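We use cookies to remember your settings and to see which threads get read. Accept all | Manage choices

Filed under: Walking & Wayfinding

14/06/2022

1/ Right, a thread about old milestones, as I've just come back from the Brarnberg road and I'm still buzzing. Eighteen stones are marked on the old county map. I found the first one with my shin.

2/ If you've never gone looking for milestones, start with a stretch of road that used to matter and doesn't any more. The Brarnberg road was the main route over the hill until the bypass went in. Now it's mostly cyclists, sheep and me with a soft brush.

3/ The soft brush is for moss, and only loose moss. No wire brushes, please! Lichen on limestone can be older than your house, and scrubbing takes the lettering off with it. If you can't read a stone, come back when the sun is low and the shadows will do it for you.

4/ My favourite is the one outside the old Petersen brickworks. It says ZOSLOW 42 on one face and has a tiny carved hand on the other, pointing the wrong way. I think the stone was lifted when they widened the gate and put back the wrong way round. Lovely thing – fat little fingers and a proper cuff.

5/ Oh, and the numbers. Forty-two miles to Zoslow by this road, but the modern sign half a mile on says a good deal less. The old route went right round the marsh. You can still see the bank it ran along if the grass has been cut (it hadn't been, I had wet socks all afternoon). 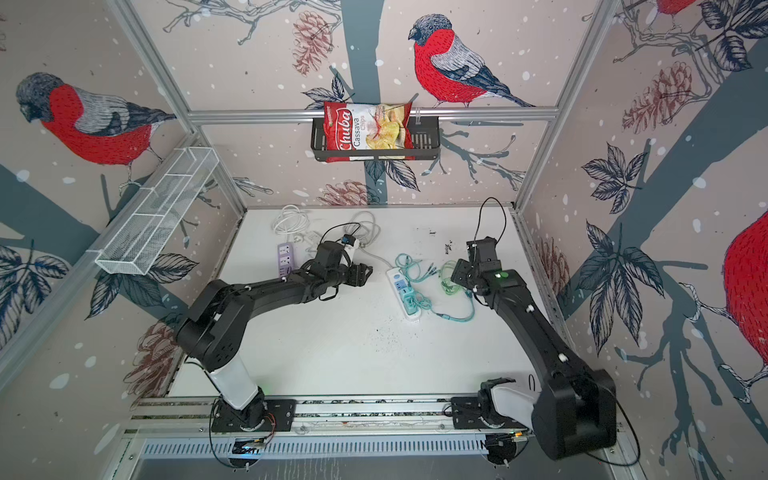 6/ Do you need permission to look for them? On a public road or footpath you don't, but if a stone has ended up behind a hedge or in someone's garden, knock first. I've been given tea twice that way and told to clear off once.

7/ Things I carry: brush, tape measure, notebook, a pencil (pens give up in drizzle), and a Soleo head torch. The torch is brilliant held sideways against worn letters, even in daylight if you throw a coat over your head. Yes, people slow down to stare.

8/ Write down which side of the road the stone is on and which way each face points. I didn't bother in my first year and now I've got pages of notes that just say "nice one, near bend". Near which bend?? There are so many bends.

9/ The shape tells you a lot. Round-topped ones on this road are the early set. The triangular ones with an iron plate came later, so that a coachman could read them from his seat in either direction. Two of the iron plates have been painted cream by somebody with a very steady hand. I'd love to know who.

10/ One puzzle left. The stone by the ford has 1382 cut into the back, low down and quite rough. It can't be a date, the road isn't that old. A parish number? A mason's tally? If you know of other stones with a number on the back, do please reply, I'm properly stuck.

11/ I'm going back in September when the nettles have died down a bit, to try the stretch past the marsh. Three of the marked stones should be along there and I've never managed to get near them. Long trousers this time.

Back to top | Contact | © Old Road Notes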